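Vitamin D and tendon healing – new trial

fernbank
Posted 3 Mar 2025

Has everyone seen the Hajdu trial? I've been waiting for this one for ages! They followed 1,833 adults with Achilles trouble, half on a daily vitamin D tablet and half on a dummy pill, and the tablet group got back to normal walking no sooner than the others. But people who started out very low did seem to gain from it. I read the whole paper on the train and missed my stop.

mossy_kettle
Interesting, but I'd be careful with that last bit. How many were in the very low group? If it's a small slice you can get a nice-looking result by luck.

fernbank
Fair point, it was a small slice. They say so themselves and want a second trial. Still, it fits with the older Stakberg work on rats, and I love it when two lines of research start to meet like this.

hobnail20
Rats aren't people. My physio at the Kosgate clinic had me on 2,000 units a day for five months and my heel was just as sore at the end of it. Loading exercises sorted it, slowly.

fernbank
Glad the heel is better! But were you low to begin with? That's the whole question for me – the paper says nothing against the exercises, everyone in both groups did them.
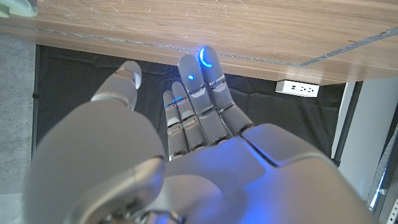 And the scans are the best part, by the way. They did ultrasound at the start and again at 20 weeks, and the thickness of the tendon hardly matched how much pain people had. Some very ugly tendons, very cheerful owners.

hobnail20
Never had a blood test, so no idea. Still think it's money down the drain for most of us.

mossy_kettle
On the scans I agree with you both, that's worth a thread of its own. Is the full paper free to read?

fernbank
Yes, it's on the Kusness site under March. Skip to table 5 first, then go back and read the methods.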